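Chapter 2
Who Keeps the Whistle? Officials and the Modern Game

Reading time: 2 minutes
Last updated: August

Pick any sport you love and try to imagine it without a referee. Hard, isn't it? Early football matches were often settled by the captains themselves, who talked it over (sometimes loudly!) until they agreed. This chapter is all about what happens once a third person walks on to the pitch, and it's a wonderful story.

We'll spend much of our time with the Plarkard League, a county competition of 25 clubs. Its match reports are a treasure chest: 1,251 of them, covering 29 seasons, and full of arguments over throw-ins, muddy goal lines and late tackles. You'll read the famous Rafferty Park replay in full, then compare it with how the Vimel Cup handles appeals today.

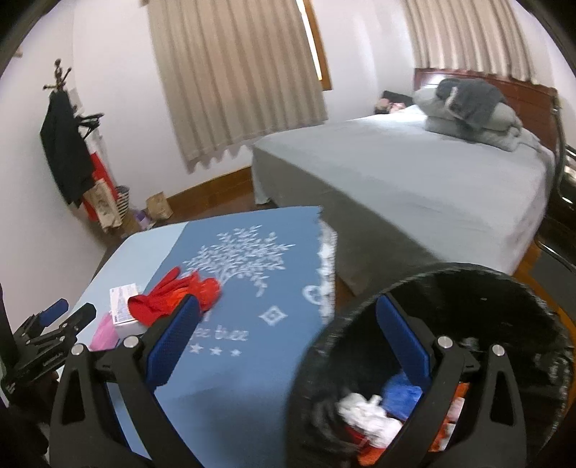

Fig. 2.1 Crumpled tissue and wrappers in a round black bin.

Before you start, jot down one decision in any match that you still disagree with. Keep it handy, as you'll need it for the Brikier exercise in the next section, where you write the referee's report yourself.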